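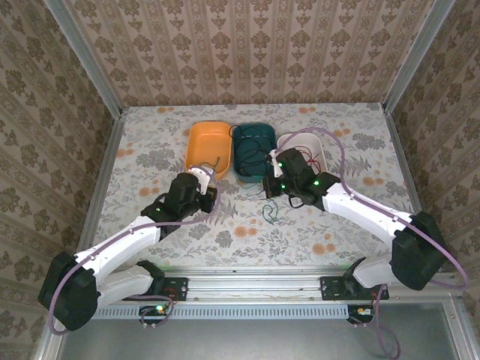

A Evov acaba de lançar o Nestidon, um nebulizador portátil para uso doméstico, e a novidade já chegou às farmácias parceiras da Merlow. Pesa 120 gramas, cabe no bolso de um casaco e trabalha em silêncio suficiente para se usar enquanto uma criança dorme – quem já lutou com os modelos antigos, grandes e barulhentos, vai perceber o entusiasmo!

O aparelho funciona por malha vibratória e dispensa compressor e tubos. Uma sessão normal demora cinco minutos, e o copo do medicamento sai com um simples rodar para ser lavado com água morna e sabão neutro. Traz máscara de adulto, máscara pediátrica e bocal, tudo na mesma caixa. 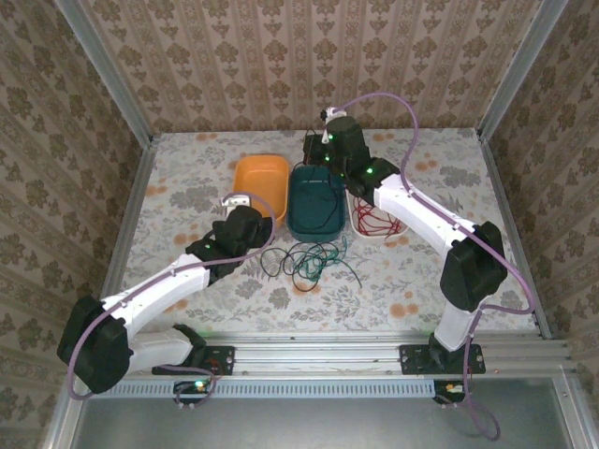 Tabuleiros de plástico e fios vermelhos na mesa de trabalho.

A garantia é de cinco anos, muito boa notícia para quem faz tratamentos prolongados, e cobre também a bateria. O carregamento faz-se por USB-C, com o mesmo cabo do telemóvel, e um indicador luminoso avisa quando a carga está a chegar ao fim.
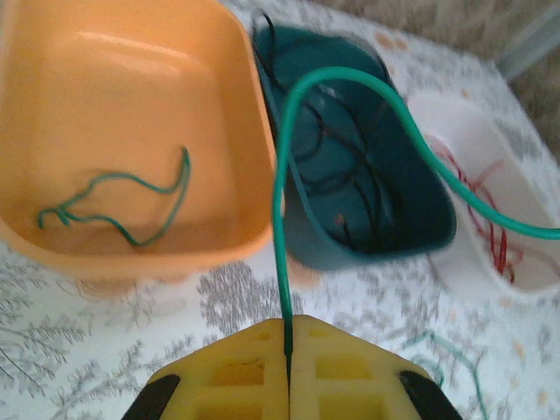 O preço recomendado é de 68 euros, com as máscaras incluídas. As peças de substituição vendem-se à parte, e a Yammine, que assegura a assistência técnica, aceita aparelhos por correio ou ao balcão.

Para agosto está prometida uma versão com estojo de viagem e registo das sessões numa aplicação, que muitos utilizadores vinham a pedir (e nós também!). Até lá, o Nestidon está disponível em branco e em azul-claro, com manual em português.

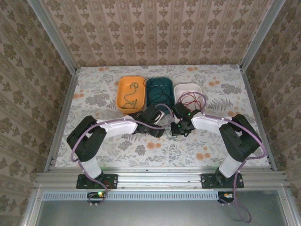 Dois braços robóticos junto a três tabuleiros.

Fevereiro de 2022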